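Zarkwood shop notebook, August

Subject: milk paint test boards, second round

8:10 am. Mixed the Bimis powder one to one by volume with tap water and let it stand 16 minutes before straining. First round went on too thick and left ridges at the ends of the strokes, so this time I thinned the second coat by adding a splash more water. Strained through the old nylon stocking. Still got grit at the bottom of the cup, which I threw out.

Boards are the pine offcuts from lot 3127. Sanded to 120, wiped, no primer. Two coats on all of them. Bornon bonding additive in the first coat only, on half the boards. Marked B on the back in pencil.

10:30 am. First coat dry to the touch. Grain raised more than I expected on the boards without additive. Knocked it back with a gray pad. Do not use steel wool here, it left specks last time.

Colors. The Mạc order wants a teal front and a pale top on the bed, against a wall that leans purple, and they want the side table left natural. I had been pushing for a green. After sleeping on it I think teal is fine, but the sample needs less black in it than the card we sent.

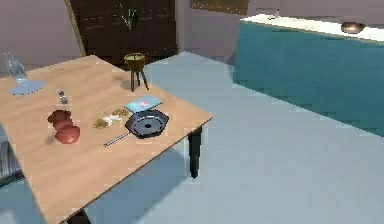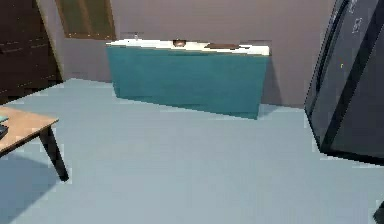
Table and bed.

Second coat

1:45 pm. Brushed out with the 2 inch synthetic. Much better flow with the extra water. Coverage thin at the edges, may need a third coat on anything that gets handled. Teal dried lighter than it looked in the cup, as usual.

Rub test at 4:00 with a damp white rag, 8 strokes each:
- B boards: faint color on rag
- plain boards: clear color on rag, one rubbed to wood at the corner
- B board with oil on top: nothing on rag, but the color went darker by a full step

The oil is the problem. If we oil the bed panel we have to mix the teal lighter to start with. Wax might be the way around it. Have not tried wax over this powder.

To do
- wax one B board and leave overnight
- new teal card with less black
- order another bag of the powder, the open one is starting to clump
- leave the natural boards by the window, I want to see how much they yellow

Zarkwood Workshop | Shop notes, internal | Contact the bench | Back to top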